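Clubs > Nollau Nordic Ski Club > Meetings > Minutes

News Calendar Trails Racing Juniors Minutes Contact

This site uses cookies to remember your settings. Accept Decline

Nollau Nordic Ski Club
Minutes of the regular meeting, November 15, 2024

Present: Corinne Pettigrew (chair), Bogumił Dudek (trails), Domnica Pană (juniors), Teresa Kurek (minutes), Naheed Mirani (racing), and 14 members.

The meeting opened at 7 p.m. in the upstairs room at the lodge. The minutes of the last meeting were approved with one correction: the wax room key deposit is $20 per season, not per month.

1. Trails and grooming

Bogumił reported that the lower loop is mowed and the two wet spots near the second bridge have been filled with gravel. The upper loop still has a downed spruce across it just past the Sobczak farm turnoff. He and two others will cut it out as soon as the ground is firm enough to get the trailer in.

The groomer has a new hydraulic hose and starts well. The track setter needs one new pan. Bogumił has a price of $400 from the dealer and asked to go ahead. Moved by Naheed, seconded by Domnica. Carried.

A member asked if the dog loop would be groomed for skating this year. Bogumił said it would get a classic track only – the trail is too narrow on the hill for both. The member asked that this be put on the map so people don't drive out expecting something else. Teresa will change the map.

2. Clollska Cup

Naheed went over the plan for the Clollska Cup in February. The race will again be a freestyle sprint in the morning and a classic distance race after lunch. Entries will be capped at 200, which is what the stadium area and parking can handle. Last season the sprint heats ran late and the classic start was pushed back by nearly an hour. To avoid this the qualifying round will start at 9 a.m., and bib pickup will be open the evening before.

There was a long discussion about the sprint course. Naheed has measured the proposed course at 740 meters, with the finish moved to the flat section in front of the lodge. Two of the parents thought the last downhill corner was too sharp for the younger racers. Domnica agreed and suggested that the under-12 group turn before the hill and come back along the fence. Naheed will walk it with her and bring a marked map to the next meeting.

Timing will be done with the club's own chips. The spare antenna has been tested indoors but not on snow. Hand timing will be used as a backup in all heats.

Food: the soup and rolls sold out early last time. Corinne will ask the lodge kitchen about a second pot.
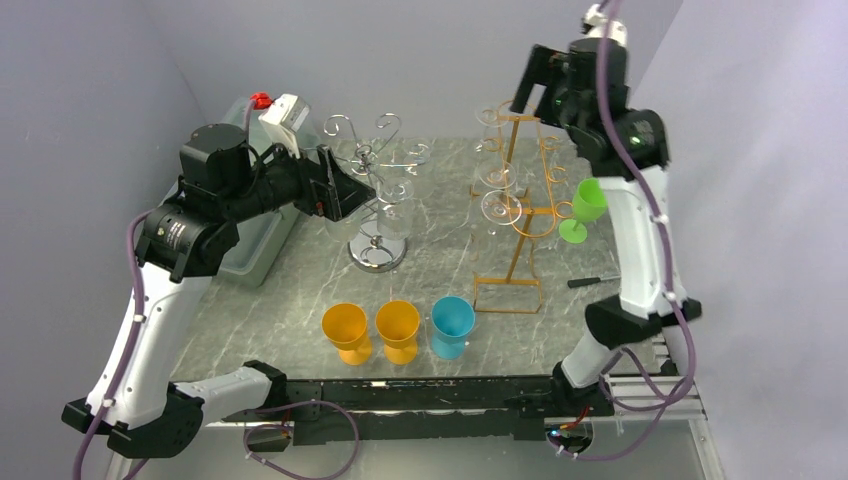 Dual-arm workstation, seen from above.

3. Junior program

Domnica has 31 skiers signed up, with a few more expected once school teams are set. Dryland practice is going well, although roller skiing on the county road has stopped for the year. She needs two more adults who can ski with the beginner group. Experience in coaching is not needed, but they must complete the safety course online before the first practice on snow.

The loaner skis were sorted last week. Most of the small sizes are fine. Several pairs of boots in the middle sizes have cracked soles and were thrown out. Members with outgrown boots are asked to leave them in the bin by the wax room door, tied together and marked with the size.

Domnica also asked about helping families with race travel. The Zulonlow weekend is the most expensive trip, with two nights of lodging. After some talk it was agreed to pay entry fees for all juniors at that race and leave lodging to the families, with the chair able to approve help in individual cases. Moved by Teresa, seconded by Bogumił. Carried, one abstention.

4. Wax room

Fluorinated waxes are not permitted at any club race. Corinne asked everyone to check their boxes and take old products home, as there are still some on the top shelf with no name on them. Anything left there at the end of the month will go to hazardous waste.

The left bench wobbles again. Bogumił will look at it.

5. Membership

Renewals are open. Family rates stay the same. The single adult rate goes up by $5 as voted in the spring. Teresa noted that paper forms are still accepted but take longer, and that emergency contacts should be filled in again even if nothing has changed.

6. Other business

A member asked about lights on the lower loop. The power company has not answered the club's letter. Corinne will call.

Lost and found: one pair of gray gloves, one roller ski pole, a child's blue hat. See Teresa.

Actions
Bogumił – order track setter pan, clear spruce, look at bench
Naheed and Domnica – walk sprint course, bring map
Teresa – trail map change
Corinne – kitchen, power company

The meeting closed at 8:50 p.m.

Minutes taken by Teresa Kurek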